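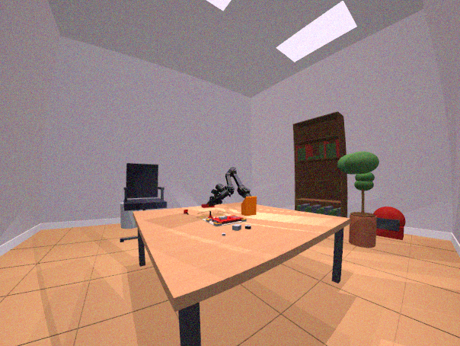
Ilano sellers: price it right in January or wait

Talked to a listing agent this week who has worked the Ilano side of Astedcombe for most of her career. She didn't want her name used, her broker is picky about that. Fine by me. Twenty minutes on the phone between showings, so this is a quick one.

First question, obviously: is it slow?

"Slow for who?" she said. "The little ranches near the school, no. Those are gone in a weekend. The big ones up the hill, yes, they're sitting."

She had one hill listing go 72 days before an offer. Then 2 came in on the same Sunday. Neither was close to asking. The sellers took the lower one, cash, no repairs.

"They cried a little and then they signed. I told them the price in October and they wanted another price. Everybody wants the neighbor's price from two years ago."

I asked about the Beltrán tract, the new builds off the highway. She laughed. Builder is paying closing costs over there and it's hurting resale on the same streets.

"My seller has a nicer yard, finished garage, blinds on every window. Doesnt matter. The buyer sees $3,000 back at closing and goes next door."

So what do you tell that seller?

"Match it. Or fix the carpet and take better pictures. Don't do nothing."

On condos she was shorter. Dimuvska Court has a roof assessment coming and lenders are asking for the paperwork up front now. Her advice, get the HOA documents before you list, not after you have a buyer waiting. One of her deals there fell apart over a missing budget page. A page!

Buyers next. Are they really coming back?

"They're looking. Open houses are full. Writing an offer is a differnt thing." Most of hers are renters whose lease is up in spring, and they shop the monthly payment, not the price. She has them sit down with a lender before she'll unlock a door. Loses a few that way. Doesn't mind.

Would she buy on the hill herself right now?

Long pause. "If they'd take my number. I've got one picked out. I drive by it on the way home."

Had to run after that, her next showing had pulled up early. More on the Beltrán resales once the closed numbers post.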